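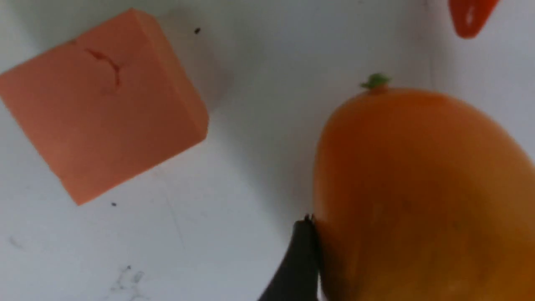 Orange foam cube and the mango-shaped fruit, on a white surface.

Bastholm Foam Cubes and Play Fruit

Okay, so orange is my favorite, and it's the one I always photograph first. The cubes come in other colors too (blue, green, a butter yellow, and a gray that grown-ups keep buying), but the orange has this soft, slightly salmon look that I never get tired of. It's matte all over, the corners are a little rounded, and it sits nicely next to pretty much anything else you've got in the toy basket.

I'm Liliana Grasso and I run this little shop out of Grivadport. I started selling foam cubes because my own kids had a set of hard blocks and I was the one stepping on them in my socks! The Bastholm cubes are cut from one solid piece of foam, so there's no cover to come off and no seam to pick at. You can squash one in your fist and it comes right back.

The cube in the photo is one of my shop cubes, and yes, there's a squiggly dark red mark on top. Yours will come clean. For marks in general, try a damp cloth and a drop of dish soap first, then pat dry and leave it out overnight. Washable marker usually goes. Ballpoint mostly doesn't, and please don't go at it with a scrubbing sponge, you'll just rough up the surface and then it picks up lint forever.

The fruit

The fruit is from a different range called Bellini, and I sell it on its own or with the cubes. I call it the mango, although I've had customers swear it's a peach and one little boy who called it "the egg" the whole time he was in here. It has a smooth outside, bright orange going down into a deeper amber-brown, and a bumpy green nub of a stem at the top. Kids love that nub. Mine used to carry the thing around by pinching it, which I don't recommend, but the stem held on.

It's firmer than the cubes. If you're hoping for something squishy, get another cube! The fruit is for pretend kitchens, market stalls, still life drawing, that sort of thing. A teacher I sell to puts one cube and one fruit out together for sorting games: same color, different shape, go. She says it starts the best arguments.

What you can order

Single cube, any color
Cube set of 10, mixed colors (tell me in the order notes if you want extra orange)
Bellini mango, single
Cube and mango pair
Gutari storage bag, cotton with a drawstring, fits a full set with room for the fruit

The bag is new. I held off for ages because I couldn't find one that opened wide enough for small hands, and the Gutari one does. It goes in the wash at a cool setting. Don't put the cubes in there with it, I tried that and spent a whole evening squeezing water out of foam.

A few things people ask me

Will the color fade? A bit, if you leave them on a sunny windowsill all summer. My oldest orange one has gone paler on one side and I still like it.

Do the cubes stack? Yes, up to a point. They're light and they do wobble, and knocking them down is half the fun anyway.

Does the fruit roll? It's an oval, so it sort of lurches. Very popular with my cat.

Are they OK for babies? I sell both for ages three and up. Foam is very biteable, and I'd keep it away from anybody who's teething (dogs included).

Orders leave here within about 26 hours, unless I'm at a market, and then I put a note up on the home page. I restock the orange in November, so if it's showing as sold out, drop me a line and I'll put one aside for you.

Share this page · 26 shares · 10 comments

Get shop news by email. Enter your address to sign up. Unsubscribe any time.

Contact | Shipping and returns | © Liliana Grasso, Grivadport | Back to top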